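Dinsa Stock Labels: Set-Up Guide
Section 7. Labeling open bins
Revised July 18, 2024

The sales sheet says you can label a storeroom in an afternoon. We doubt it. Plan on a full day for a small room and ignore any schedule that doesn't include lunch.

Before you start

You need the label printer, one roll of Dinsa wide labels, a dry cloth, rubbing alcohol and a printed copy of your bin list. The app will offer to build the bin list for you. Decline. It guesses names from old orders, and it guesses badly.

7.1 Preparing the bins

1. Take everything out of the bin. Labels put on a full bin tend to end up crooked.
2. Wipe the outside of one short wall with alcohol and let it dry.
3. Pick the same wall on every bin and stick to it.
4. If there is an old label, peel it off. Do not cover it. The scanner may read the old code through a thin label, whatever the box says about "opaque backing."

Note: The labels are sold as suitable for all plastics. They hold poorly on oily or rough ones. Try one label overnight before you commit the roll.

7.2 Printing and applying

1. In the app, open Locations and choose Print Range.
2. Enter the first and last bin numbers. One roll prints 397 labels, so split a longer range yourself.
3. Print a single test label and scan it. A clean beep means the code was read. It does not mean the code is the right one, so read the number on the screen too.
4. Print the rest.
5. Place each label 50 mm below the rim, on the outside. Inside labels get scraped, and a full bin hides them.
6. Press from the middle outward for 5 seconds.

CAUTION: Do not apply labels in a room that is near freezing. The glue will seem fine and then let go a few days later.

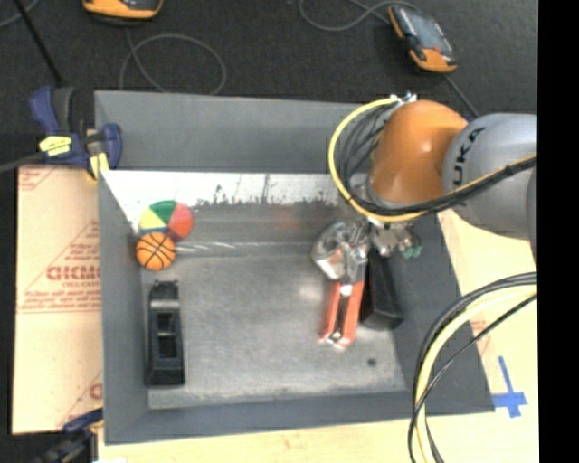
Figure 7-1. Open-topped gray bin on a work surface.

7.3 Linking a bin to its contents

1. Scan the bin label.
2. Scan one item from the bin, or type the item number.
3. Enter the quantity by hand. "Smart Quantity" is turned on by default and fills in the last order size. Turn it off under Settings, Counting.
4. Tap Save and wait for the check mark. If you walk out of range first, the entry may be lost with no warning.

Note: The app allows two kinds of item in one bin. We advise against it. The Skerkholm store tried mixed bins last October, and Kevser Dağdelen's team ended up relabeling every one of them.

7.4 Checking your work

Pick a few bins from different shelves. Scan each one and compare the screen with what is inside. If any are wrong, check the whole shelf. The built-in Health Score won't help here; it only looks for blank fields, and a wrong number is not blank.

Problems with label stock go to the Warow supply desk. For mistakes in this section, write to Chaltu Ejigu at the Breltholm office and include the step number.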